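Table (furniture)

From Nistemine, the open household reference. Last edited 4 October 2018. This article needs more sources.

A table is a piece of furniture with a flat top held up off the floor, used for eating, working, playing games, putting things on. One of the oldest kinds of furniture still in daily use. Most have four legs. Some have three, some a single post in the middle (pedestal table), some none at all – wall tables hang on brackets or a hinge.

For desks see Desk. For tables of numbers see Table (information).

Name

From Latin tabula, a board or plank. Older English used "board" for the same thing, which survives in "room and board" and "boarder". In the Middle Ages the board was often loose and sat on trestles, so it could be taken down after the meal and stacked against a wall.

History

Early tables in Egypt were small and low, stone or wood, mostly for keeping things off the ground. Greeks and Romans ate lying down, so tables were low there too, and often light enough to carry in with the food already on them. Large fixed dining tables came later in Europe, once richer houses had a separate room to eat in. The gateleg table dates from the 16th and 17th centuries and was a space saver from the start. Drop-leaf types followed. Card tables, tea tables, sewing tables – the 18th century had a table for nearly everything.

Metal legs came in with factory furniture and got common in offices and schools during the 20th century. Cheaper, quicker to bolt together, easier to ship flat.

Parts

Top – the flat surface. Solid boards, veneer on a core, laminate, glass, stone, metal.
Apron (also skirt) – the rails under the top that join the legs. Stops wobble. Takes away knee room if too deep.
Legs – straight, tapered, turned, folding.
Stretcher – bar between legs low down. Good for strength, bad for feet.
Leaf – extra section, loose or hinged, to make the top longer.

Regional types

The Trelelwood table is a long narrow kitchen table with a drawer at one end only. Esperanza Ambrose's survey of farmhouse furniture lists 1,741 of them, most with the drawer on the left as you sit. No agreed reason. The Ochoa is a round pedestal type with a tilting top, made in small shops and usualy sold without a finish. Ambrose treats the two as seperate traditions, other writers don't.

Height and size

Dining tables are normally 28 to 30 inches high. Coffee tables much lower, bar tables higher. Length depends on how many people have to sit. The longest table in the Sterkenari collection measures 2,040 mm and seats 8, though tightly, the legs are in the way at the corners.

Surface and color
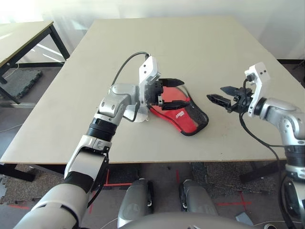 Finish matters more than people expect when buying a table. Gloss shows every fingerprint and throws light from a window or lamp back at whoever is sitting there. Satin is the usual middle choice. Matte is easier on the eyes – a light beige top like this one, over black metal legs, suits a workroom or a plain kitchen, and things set down on it are simple to find. The drawback of matte is that greasy marks can be hard to rub out, and scrubbing leaves shiny patches. Dark tops hide stains but show dust. Mekdes Gebremichael, in her June column on kitchen furniture, recommends trying a sample of the finish with coffee and oil for 2 days before ordering.

Care

Wipe spills right away. Coasters under hot cups, mats under hot dishes. Oil finishes want a fresh coat now and then, varnish doesn't until it wears through. Bolted legs work loose over time, tighten with a hex key or wrench. Do not drag – lift, or the leg joints go.

See also

Bench
Desk
Trestle
Workbench
Sideboard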